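Search the guide Enter a keyword Go

Lerari Club Scorer: Set-Up Guide
Section 4. Setting up a limited-overs match

By Sobia Kiani
Updated September 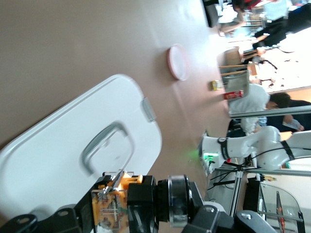
White lid with recessed handle grip.

Set up the match before the toss if you can. You can add the toss result later from the Match screen.

1. Switch on the scorer tablet and sign in with your club number.
2. Tap New Match, then Limited Overs.
3. Choose the length of the innings. The default is 50 overs a side. For a shorter game, tap the number and type a new one.
4. Enter both team names. If you played the same opponent last season, their squad appears in a list and you can tick the players.
5. Mark the captain and the wicketkeeper on each side. The scorer will not start an innings until a keeper is marked.
6. Enter the toss result and tap Confirm.
7. Tap Pair Display and type the four-digit code on the back of the scoreboard controller. The factory code is 1271.

Note: The Vultden display shows totals up to 999. The older Dresent display needs its third digit turned on for any total over 99. Go to Display, then Digits, and choose Three. Enter 300 as a test score and check it from the boundary.

Caution: Do not change the innings length after the first ball. The scorer will recalculate the bowling limits, and overs already bowled may be flagged as errors.

4.1 Rain interruptions

1. Tap Pause at the end of the ball, once the umpires have called the players off.
2. When play is due to restart, enter the revised overs given by the umpires.
3. Enter the revised target, if there is one. The scorer does not work this out.
4. Tap Resume.

Note: If the tablet shows error 412, the display has lost its pairing. The score is saved. Repeat step 7 above.

Related sections
Adding a substitute fielder
Correcting a ball already entered
Using the Pastor backup battery
Printing the scorecard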